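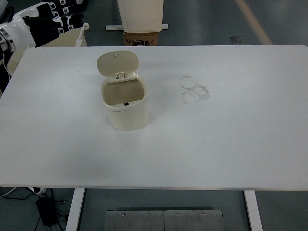 Marianna Kaczmarczyk wrote back before I'd even finished typing up the ticket, saying it sounded like the wrist to her and I should leave the vision settings well alone until I'd checked for slop. Fair enough, but I'd already been in the vision settings by then (sorry Marianna), so this log starts a bit messy.

Home Builds Tickets Parts swap Wiki Log in
Search tickets Go

Ticket: arm keeps missing the lid on the little bin
Opened June 22, 2025
Status: open, sort of

Right, so the job is dead simple on paper. Small cream bin on the white table, arm comes over, closes the lid. Then later on it's meant to open it again and drop something in, but I'm nowhere near that. It's the practice job for the Hemalis build at the Drevcombe shed, and I picked it because I thought it'd take one evening. Ha!

What happens: the arm goes out nicely, slows down where it should, and then comes down behind the lid when it should be in front of it. Sometimes it clips the little peg on the top edge and the whole bin scoots along the table. I ran it 80 times over the week and it got the lid properly shut on six of those. The rest were misses or scoots, plus a couple where I hit the stop button because I didn't like the noise.

First thing I tried was the camera settings. Cream bin on a white table is not a lot of contrast, so I turned the exposure down 5 steps and the edges of the lid came up much better on screen. Made no difference to the misses. Put it back.

Second thing, I moved the bin closer to the base, to the left of the middle. Better! The miss got smaller, but it's still a miss and it's still in the same direction. Darell reckons that points to an angle error up near the shoulder, which grows the further out you reach. I can see the logic. Marianna still says wrist.

Third, did what I was told and checked for slop. Power off at the wall, wiggled every joint by hand. The shoulder is solid as a rock. The wrist has a tiny bit of play, maybe a hair, and I honestly can't tell if it was like that in February when we put it together or if I've worn it in since. Snugged up the 6 screws on the flange and one of them took nearly a quarter turn, so that's something.

Ran the calibration again after that. It finished with no errors, but I noticed the table height in the config was still the one from the old bench - the Charpentier one, which was a good bit lower. So the arm has had the wrong idea of where the tabletop is this whole time. I'd love to say that's the answer, and it might be part of it, but a wrong height shouldn't push everything backwards unless the camera is looking in at a slant. Which it is. Hmm.

Questions for whoever's reading:
- Does the calibration script overwrite the table height or do I have to edit it by hand every time?
- Is there a torque number for the wrist flange? The wiki page just says snug.
- Would a strip of dark tape along the lid edge help, or will that muck up the model later on?

Next up is a fresh run with the new table height and the bin in the same spot, and I'll paste the numbers in under this one.

Tags: arm, calibration, wrist, lid task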